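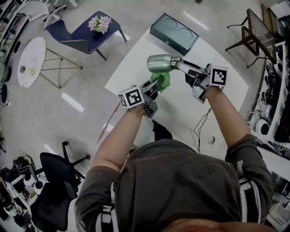 Green cloth in the left hand, metal cylinder in the right.

I've been doing demonstrations for the Clerutine project since last November, and people keep asking me what the work is like. Mostly it's wiping things.

The idea is simple enough. We hold a gripper in each hand, the same kind of jaws the robot will have, and do a household task at a table. The grippers get tracked by the printed cubes attached to them. Later the recordings go to Ragnheiður Thygesen, who trains the model on them at Skomitz. I don't do any of that part. I do the wiping.

The current task is called "wipe and put down." You pick up the cloth with the left, pick up the metal piece with the right, bring them together, wipe along the side, put both down. With my own hands it would take a few seconds. With grippers it took me most of a morning before I got one I'd keep. You have no fingertips. You can't roll the thing around while you wipe it, so you either turn your whole wrist or you let go and pick it up again. A smooth round object also wants to slide when you push on it. I squeeze harder with the right than I thought I would need to, and keep the left fairly loose so the cloth can drag.

Rules I follow, some from the sheet and some my own:

Look at what you're about to grab before you move.
Don't talk.
Keep the cubes facing out. If your forearm covers one for long, the tracking drifts and the take gets thrown away.
If you drop something, pick it up and keep going. Ragnheiður wants those.

That last one surprised me. I used to stop and start over every time I fumbled. She told me a robot that has only seen clean takes has no idea what to do once the cloth is on the table in the wrong place. So now I fumble and carry on, and the keep rate went up. 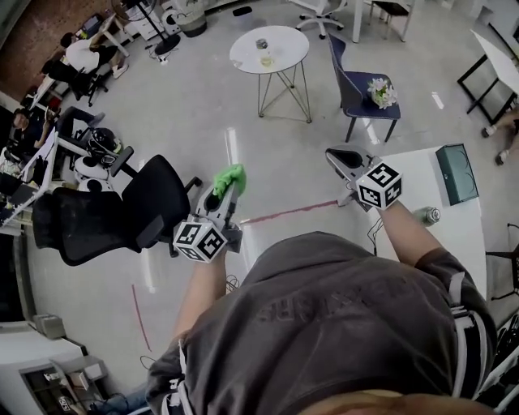

Cloth in the left gripper, the right one pointed down at the table.

We did try it the other way, driving the arm remotely from a second pair of handles. Ott Šimkus still prefers that. His argument is that the recording is of the real arm, so whatever you show it is something it can do. He's right, but I was very slow at it, and the small delay made me overshoot on every grab. I got 20 usable takes in a day. For the cloth task we settled on the hand-held grippers and Ott kept the remote setup for the Rosser drawer task, where the pulling force matters more.

My shoulders notice the work more than my hands do. The grippers aren't heavy, but your elbows stay out in front of you the whole time. I stop every hour now and walk to the kitchen and back. I also lowered my standards on speed. Slow and even seems to be fine.

As of 16/09/2019 the wiping set is at 3,841 takes between the two of us. The last 1,000 used a new starting layout, with things placed in different spots each time, and I find those harder to get into a rhythm with. Next on the list is opening and closing a box with a latch. I practiced it a little yesterday and the latch is going to be a problem.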